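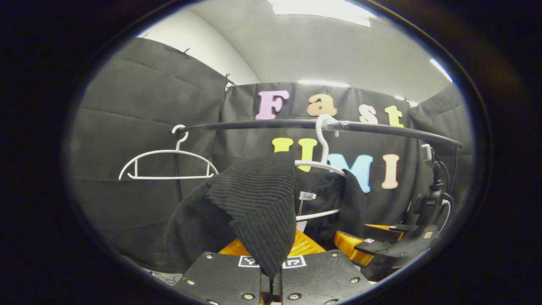
The Sweater Trials
by Keerthana Gowda
Fiction | posted 9/10/24 | 2 comments

Algirdas Vasiliauskas had opinions about sweaters, and for most of his life there had been no money in it. Then Clurkum hired him to decide which gripper fingers the company should buy, and the sweaters were suddenly a line in the budget.

There were two contenders. The Jolent fingers were flat and cost 530 dollars a pair. The Châu fingers had teeth and cost 1,994, and came in a box with a magnetic lid. Algirdas felt that the lid accounted for most of the difference. He wrote this in the first draft of his report and I took it out.

I was the other half of the Soft Goods Evaluation Team. My job was to squeeze the handle while Algirdas said things like "less ambition" and "approach it as you would a sleeping aunt." I had a degree in control theory. I had once been told, by a man in a very good jacket, that I would be working on surgery.

"Again," said Algirdas.

I lowered the gripper, closed it on the knit, and lifted. The sweater rose, considered its position, and slid off.

"That was a drop," I said.

"That was a release."

"I didn't release it."

"Then the sweater did. Put it down as a release, with a question mark."

We had a column for question marks by then. We also had a column for hangers, which Algirdas regarded as a hostile party. Everything in the building in Wovurstead was black that season: the sweaters, the rod, the curtain, the fingers. Somebody upstairs had bought the clothes in one order, from one page of one website, and the cameras were expected to sort it out. When I asked whether we might have a red one, I was told that red was scheduled for December.

Clurkum wanted a number. That was the trouble with the whole business. The number would go on a slide, and the slide would go to the people who paid for the curtain, and they would look at the bigger number and buy that one. Algirdas didn't believe in the number. He believed in what he called manners.

"A hand has manners," he told me over lunch, holding a dumpling in a pair of tongs he had brought from home. "It takes hold of a thing and the thing doesn't mind. The Jolent has no grip, but it has manners. The Châu has grip. It holds on like a man at a party who wants to tell you about his boat."

"So which one do we recommend?"

He ate the dumpling. "The tongs," he said.

After lunch we went back to the rack.

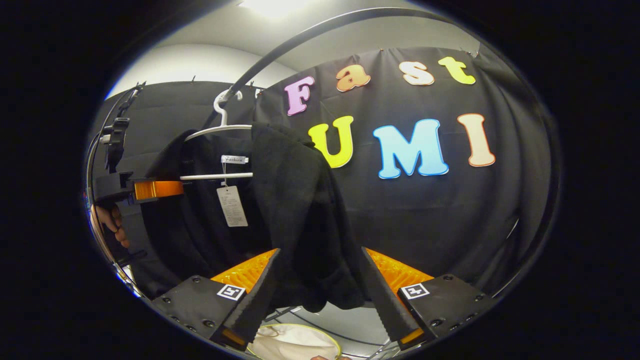
"Close," said Algirdas. "Closer. Stop. Now wait for it to forgive you."

I waited. My wrist had started to hum, as it did every afternoon. We were on trial 17 of the Châu series, and the Châu was winning, in the sense that when it took hold of something the argument was over. It had not dropped a thing since morning. It had also left a row of tiny dents along the cuff of a cardigan, which Algirdas had photographed from several angles and titled "Exhibit."

"It's holding," I said.

"Of course it's holding. Ask it to let go."

I opened the fingers. The cloth stayed where it was, snagged on one tooth. I shook the gripper a little. I shook it rather more. The hanger came off the rod and the entire arrangement followed my hand around like a balloon on a string.

Algirdas watched it with the calm of a man whose report was writing itself.

"What do I put?" I asked. "It isn't a drop."

"No."

"It isn't a release."

"Certainly not." He took the clipboard from under my arm and ruled a new column down the right side of the page, slowly, using the edge of the Châu lid as a straightedge. It was a very good lid for that. At the top he wrote CLINGY.

The report went upstairs that evening. They bought the Châu, as we had known they would, and asked us to stay on for socks. Algirdas said he would need to think about it. Then he asked them what color the socks were.

"Black," they said.

He went to get his tongs.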